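Workshop notebook, Trendton bench
24 Dec 2018

Sourdough rye, batch 18. Best one yet, and I have to write it down before I forget what I did!

Starter was fed last night with Stefanou dark rye, equal weights flour and water, and left on the shelf over the radiator. By morning it had domed and just begun to sink in the middle. Solveig Halvorsen keeps telling me to catch it at that point and I keep missing it. Didn't miss it today.

Total dough across the tins came to 3,190 grams. Hydration 70 percent on paper, though this flour drinks so much that I added a splash more by eye (didn't weigh it, sorry, Rhonda).
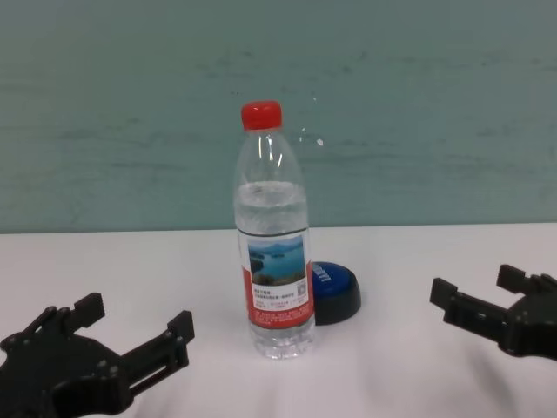
Caraway went in whole this time, toasted in a dry pan until the kitchen smelled wonderful. Salt last, after a short rest. The paste was stickier than batch 17 and held together far better on the spatula. I smoothed the tops with a wet hand and dusted them heavily so I could watch for cracks.

Proof took 2 hours. Lovely even cracking, pinholes near the edges. Into the Brukora oven at full heat, then down once the crust had set.

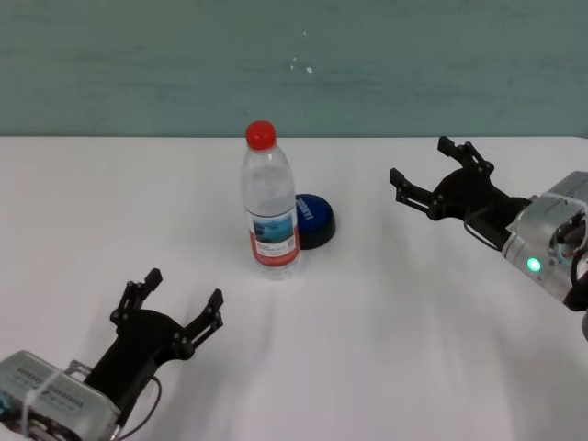
Bottled water on the table.

Rhonda Wong wants to know if the sour note comes from the long feed or from the old bread soaker. Great question, and I can't separate them yet. Next bake: same feed, no soaker, everything else left alone. If the tang drops, it's the soaker. I still think it's the feed.

Crumb notes will have to wait until the loaves have rested a full day. They sound good when tapped, nice and dull, and the sides came away from the tins without a knife.

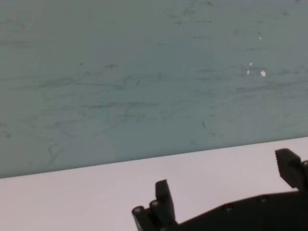 Also tried a small round with the Patar malt. Darker, sweeter smell, spread a bit too much. It needs a tin or a stiffer mix. I'd love to get this one right by April, when Solveig is back and we can do a proper side-by-side tasting.

To do: order caraway, scrub the lids, feed the starter tonight!

Recent entries
Batch 17: too dry, good crust
Soaker with old crusts
Oven hot spots, Brukora
Malt comparison, first try

Trendton bench notebook | Contact: Rhonda Wong | Back to top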